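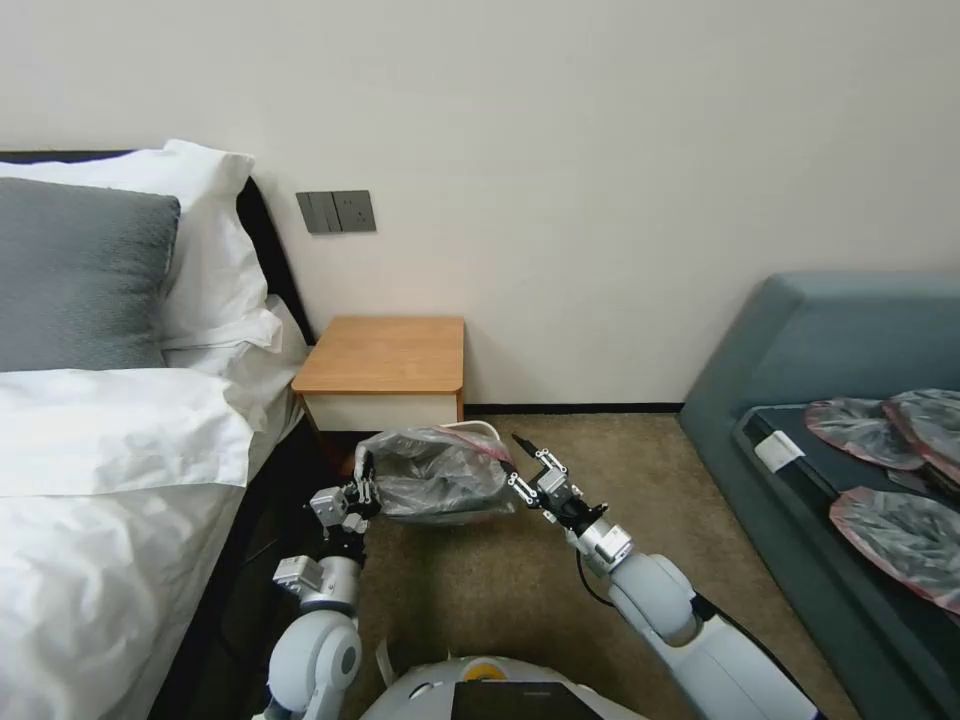

Last revised July
By Alfie Birkett

A bin liner is a thin bag placed inside a waste bin to keep the container clean and to let the contents be lifted out in one piece. In hotels and guest houses the liner is changed as part of servicing the bedroom, along with making the bed and wiping the surfaces.

Most bedroom liners are made from polyethylene, either clear, white or black. Clear and translucent liners are common where waste is sorted, as staff can see what is inside without opening the bag. They also make it easier to spot things thrown away by mistake, such as key cards or jewellery.

Closures

The simplest liners have a plain open top and are knotted by hand. Tie-handle liners have two or four flaps cut into the rim. Drawstring liners have a plastic strip running through a hem at the mouth, often in a contrasting colour – red and yellow are usual. Pulling the strip gathers the neck and leaves a loop for carrying. They cost more than plain liners and tend to be kept for larger bins.

Sizes

A bedroom or bathroom bin takes a small liner, while the bag on a housekeeping trolley may hold 40 litres or more. A liner should be wide enough to fold over the rim. One that is too large bunches at the bottom and wastes material.

Use in room servicing

Practice varies between houses. At the Stanside, a hotel with 467 rooms, bins are emptied before the bed linen is touched, and bedside tables are checked for tissues and wrappers at the same time. The Lambert leaves the bins until the bed has been made. Both replace the liner after every departure – during longer stays a clean liner may be left in place.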